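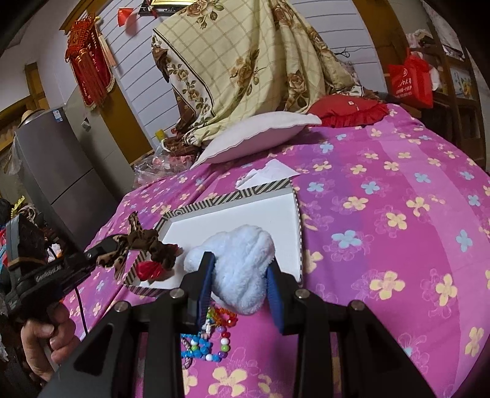 Learning from Hand-Held Demonstrations
Handout 9: Contact, clutter and when to let go

Instructor: Snædís Þorgeirsson
Posted 28 December 2019. Corrections to the course forum, complaints to the same place.

Where we are

Last handout ended with a policy that could reach a mug on a gray table, provided the table stayed gray. A few of you wrote to say this was a low bar. It was, and several groups still walked into it. This time the background has flowers on it.

Reading for this handout: the Vemthorpe notes, sections on action chunking and latency. Skip the appendix unless you enjoy notation for its own sake.

1. The observation

The policy gets a wrist image and the gripper opening. It does not get a map, a list of objects or a kind word. Everything it knows about a light blue fluffy thing between two dark blue pads has to come from those pixels and one width value.

Consider what competes for attention on a bed like the one in our opening frame: a bright printed sheet, a heap of beads in half a dozen colors, a tray with a striped rim. To a network trained on too little data, black and white diagonal stripes are the most interesting thing in the world. In the Stokora baseline, saliency maps lit up on edges of this sort and ignored the grasped item entirely. The loss was excellent.

2. Width is a poor witness

For a rigid block, gripper width tells you whether you have the block. For terry cloth it tells you how hard you squeezed. Fluffy material bulges over the jaws, and the width keeps shrinking long after the grasp is good enough.

So do not write this:

if width < threshold: grasped = True

Last September I found that line in 95 submitted files. Use the width history over the last few steps together with the image features. A falling width whose rate of change tapers off suggests compression. A width that falls steadily to zero suggests you have picked up air.

3. Thin stuff under thick stuff

Strands of beads lying just below the jaws are a planning problem dressed up as a perception problem. Round translucent beads have weak edges, loops overlap, and depth estimates on them are mostly opinion. Segmenting each strand is a fine thesis topic and a bad homework plan.

What works at our scale: predict a keep-out height over the cluttered patch and make the planner lift before it moves sideways. Ahn (our planner wrapper, see the repo) takes this as lift_first=True. The default is False, for reasons lost to history.

4. Two devices, one clock

When two hand-held devices share a workspace, each one turns up in the other's images, along with a hand around a grip. Two consequences.

Timestamps. Align both streams before chunking. An offset of 200 ms is enough to teach the left side to react to things the right side has yet to do, and the resulting policy looks psychic in replay and hopeless live.

Masking. Mask human fingers in training images, or your policy will wait politely for a hand to show up. Tronura does the masking for you. It also masks anything else long and pinkish, so check its output on patterned bedding before you trust it.

5. Exercise

Load the class set (2929 episodes, do not copy it to your home directory, the quota is real).

(a) Train the baseline with wrist image only. Report success on the held-out soft items.
(b) Add width history. Report again, including if it got worse.
(c) Recolor the sheet in the test images and rerun both. Plot the drop.
(d) Write half a page on which failure you would fix first and what it would cost.

Graphs need axis labels. Part (d) is graded on reasoning, so "more data" needs at least a second sentence.

Next handout: release, regrasp, and the gripper that opens two steps early.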